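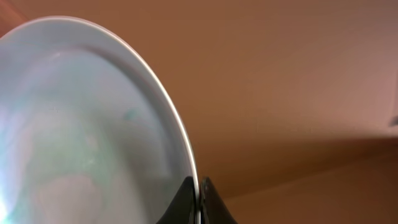

White plate held by the rim, between the two fingertips.

January 14, 2021
By Leokadia Jakubowski

How to set up a shift when the arm does the plates

The dish room at Plimach got its arm in September. It racks plates. People still scrape, run the machine and do all the glassware. These are the steps we use now.

1. Scrape and stack first. Plates go to the arm face up, one size per stack. Mixed stacks stop it.

2. Check the grip on one plate. The fingers should close on the rim only, one on each side, with the plate held upright. If a finger reaches into the well, lower the stack by one notch.

3. Pull chipped plates by hand. The arm does not sort them out.

4. Start the count at zero. A full dinner service here is 484 plates.

5. Keep one person within reach of the stop button. On our old schedule that person racked for the whole shift. Now they also put away pans and restock the line, so write both jobs on the board - otherwise they land on whoever is closest.

6. Wipe the fingertips every break. Grease makes plates slip.

We went from four people at the sink to three. The fourth moved to prep at the same pay, and she had 9 days of training first. Settle that before the arm arrives.

Comments

Hằng Doãn: Do you slow it down for the small plates?

Leokadia Jakubowski: Yes, one speed lower.

Mirkach: We skipped step 3 and had shards in the rack by the first weekend.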